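To: Cidham Branch list
From: Zohreh Vahidi
Subject: Re: Shift swaps and the ballot in September

Hi all,

Catching up on the list after a run of lates, so sorry if I'm repeating what somebody already said. Kwame wrote:

> The company's latest offer on shift swaps is that we can trade with
> anyone in our own department, but we have to put it in 21 days ahead
> and the supervisor can still say no without giving a reason. I make it
> 363 members eligible to vote in September. Before we print anything I'd
> like to know what people on nights think, as I've mostly heard from days.
> Kwame Lamptey

Well, I'm on nights and I think it stinks! Who knows three weeks out that their kid is going to have a fever? The old way, you wrote it on the sheet by the time clock, both people signed, and that was that. I've swapped with Amirhossein more times than I can remember and the work got done every single time.

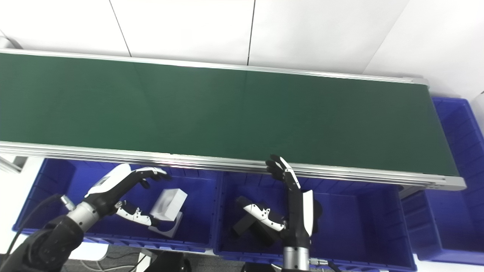

The belt, with the white wall panels behind.

What bugs me most is the "without giving a reason" part. I could live with some notice – say 8 days, which is what Mahsa Rahimi tells me they have over at the Kudell plant – but if they turn you down, they should have to write down why. Otherwise you can't grieve it. You're just arguing with a shrug.

I did ask around at the 2 a.m. break. People on nights are pretty fired up, but a few of the newer folks didn't know they could vote. They thought you had to be in a full year first (you don't, you only have to be signed up and paid up by the end of the month before). Could we put that at the very top of the flyer, in big letters? The last one had it on the back in tiny print and I missed it myself.
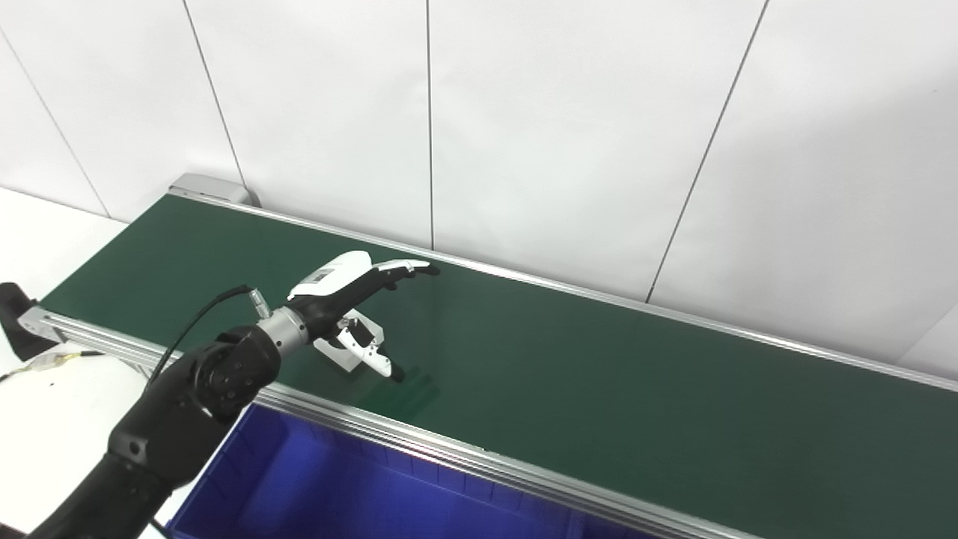 Robot hand over the green belt.

About the meeting: 71 people came to the spring one and hardly any of them were from nights, because it started at 4 p.m. and we were all asleep. Can we please do two sessions this time, one at 4 and one at 7 in the morning right when we get off? I'll bring the coffee for the early one. Zohreh Zarei offered to run the sign-in table and she has a key to the hall on Kuusk Street, so that part is easy.
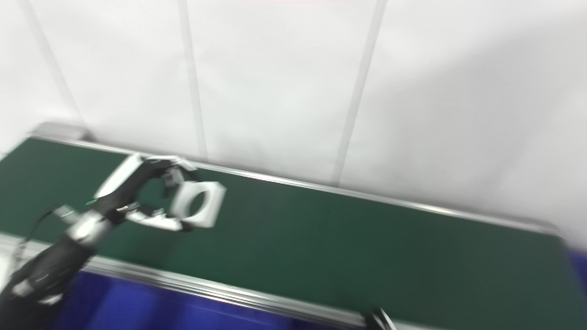
Also, Kwame, please don't put me down as "Zohreh V." on the contact list again without my shift next to it. The other Zohreh got four of my calls last time and she was very nice about it, but still.

Amirhossein Bahrami has the draft wording for the counteroffer if anyone wants to read it before it goes out. He'd like comments by email and not in the parking lot. I already sent him mine and they were long.

Zohreh Vahidi
Night steward, Hollia packing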